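How to Run a Fork Sorting Demo at an Open Day

These steps come from the Plesis open day, where our station ran a two-arm cutlery sorting demo for visitors. Rochelle Haddad wrote the first version and Dirk Voß added the notes on timing. Adjust them to suit your own arms and your own room.

What you need

Two small arms on a table with a smooth top, clear plastic bins, and a mix of forks and other utensils. Colored handles help. People standing at the back can follow a pink handle much more easily than a plain silver one.

Step 1. Set the bins out

Put the bins near the edges of the table and leave the middle open. Each one should be within easy reach of at least one arm. We had a bin of black utensils against the far edge, one under the right arm, and one with forks at the near left corner. Run both arms through their full reach before you let anyone in, and move any bin they bump.

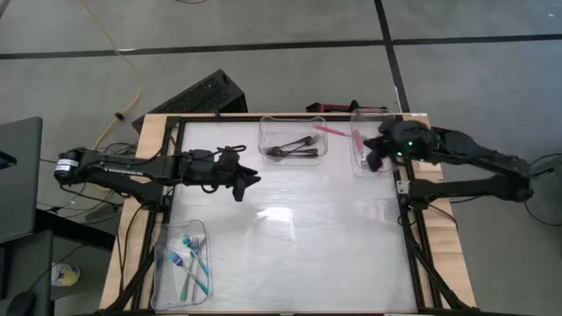

Step 2. Load a small batch first

Start with 12 pieces for the first group. The full set of 17 takes longer, and children drift off to the next station. Keep the rest in a box under your chair.

Forks may land across each other on the table. Leave them. A crossed pair is a good moment to ask visitors which fork they would pick up first. Have a second screen showing the wrist camera if you can, as it gives people a closer look at the forks than they get from behind the line.

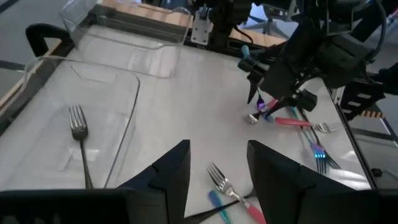 Wrist camera view, with two forks crossed between the fingers and the other arm at work on the right.

Step 3. Talk while the arms move

Stand to the side, never between the table and the visitors. Say what each arm is about to do, then stop talking and let them watch. Leilani Schumacher kept to 2 minutes of talk per group and took questions afterward. The common ones are what happens if it drops a fork, how fast it can go, and whether it does knives.

If a piece ends up out of reach, let the arms finish, press stop, and only then put your hand in. Say out loud that you have pressed stop. A shiny tabletop throws back the overhead lights, so check the glare from where visitors will stand and shift the line if you have to.

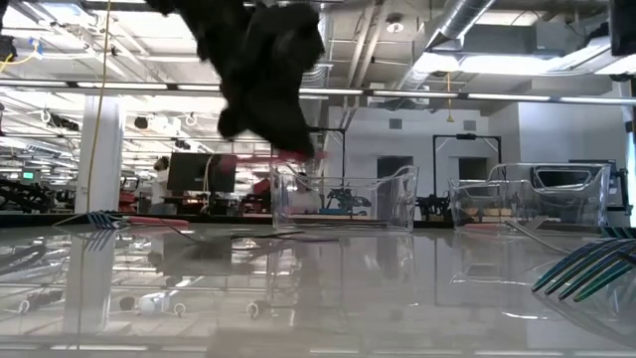
Step 4. Reset between groups

Return both arms to their rest position, then gather the cutlery by hand and spread it out again. Don't stack the forks neatly, or the next group will see a different task from the one you describe. Wipe the table with a dry cloth. Check that no cable has slid onto the work surface.

Step 5. Close down

Stop the program, power off the arms, and count the pieces back into the box. Write down any trouble on the station sheet. Ours goes to Fitzgerald Whitlock, who books the stations for May.

Related pages
Planning a visit to the Crenshaw hall
Station sheet, blank copy
Choosing a tabletop for small arms
Grarkis open day: what we changed
Questions visitors ask, with short replies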